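Clerkmont, October 10, 2021

## What we learned about colour

We began our table-laying project thinking the colours would look after themselves, and goodness, they didn't! Over 17 sessions we tried pinks, reds and pale blues together (everyone at Clerkmont had an opinion), and my favourite by the end was a warm pink beside a soft, greyish blue, which I'd happily have at home.
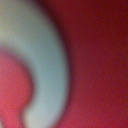
One reader replied that she'd still choose plain white, whatever the season, and would spend the money on nicer napkins.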